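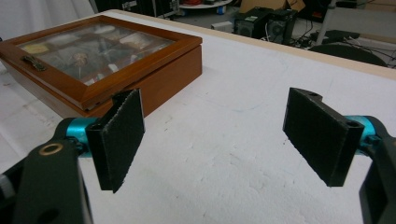

Rebound Angle and Frame Tightness on a Club Carrom Board

Project report, second-year mechanics option
Ikhsan Govindasamy and Zulema Navarrete
Supervisor: Aliki Athanasiadis

1. Introduction

Carrom players use the wooden frame of the board to reach pieces that sit behind the baseline. A rebound shot is usually taught with the mirror rule: the striker leaves the frame at the same angle at which it arrived. Players at the Ibarra games club told us that the rule fails on one of their two boards and that they correct for it by feel. Both boards get the same powder and are played on by the same people. We wanted to know if the error could be measured and if it was connected to the way the frame was fixed to the base.

2. Boards and materials

Board A is a Palwood tournament board, bought used by the club. Board B is an older Flidance board with the frame screwed on from underneath. On board B one side of the frame had come away from the base and could be moved by hand. The gap at the middle of that side was 2 mm. The other three sides were tight.

One striker was used for every shot. Both boards were leveled before each session and checked again at the end. The powder was Nosex fine grade, spread with a dry cloth and brushed off the frame before shooting began. We did not compare powders. An earlier group had already done so and had found that powder changed how far the striker traveled but had little effect on direction.

3. Method

The striker was released from a short wooden ramp clamped at the baseline. A ramp gives less speed than a strong finger shot but repeats much better. In trial runs by hand, neither of us could keep the aim steady enough to be useful.

The angle of approach was set with a paper protractor taped under the ramp. It was measured from a line at right angles to the frame and was raised in steps of 15 degrees, starting from a straight shot. The point of contact was the middle of the side being tested. The outgoing path was read from a grid of pencil marks on tracing paper, which was laid over the board after each shot and lined up with the corner pockets. The resting position of the striker was marked, and a line was drawn back to the contact point.

In all, 1240 shots were recorded. Of these, 189 were thrown out. Most of the rejected shots had touched the lip of a pocket, and a smaller number had wobbled on leaving the ramp.

4. Results

On board A the outgoing angle was slightly larger than the incoming angle at every setting except the straight shot. The striker lost more speed toward the frame than along it, so the path came off flatter than the mirror rule predicts. All four sides behaved alike.

On board B the three tight sides gave nearly the same readings as board A. The loose side did not. Its outgoing paths were flatter again, and the spread between repeated shots was wider. The difference was clearest at the middle settings. At the steepest glancing setting it was too small to separate from reading error.

After the first set of readings, Ivana Gallardo of the club tightened the screws on the loose side and we repeated the series. The spread dropped to the level of the other sides. The mean angle moved most of the way back toward them but stayed a little flat.

5. Discussion

A loose frame takes up part of the impact by moving. Less of the striker's speed toward the frame is returned, while its speed along the frame is hardly changed, and the path flattens. The remaining error after tightening may come from wear. That side has a shallow dent near the middle, and we did not test other contact points.

The method has two weak spots. Reading the path from the resting position assumes that the striker travels straight after contact, and spin could bend it. The ramp also gave a single speed. Valentina Pereyra, who coaches the club's juniors, pointed out that many rebound shots in a match are played much harder, and the effect of a loose side may be different there.

6. Further work

The series should be repeated with a higher ramp and with contact points closer to the pockets. Board B should be measured again after a season of play to see if the screws hold.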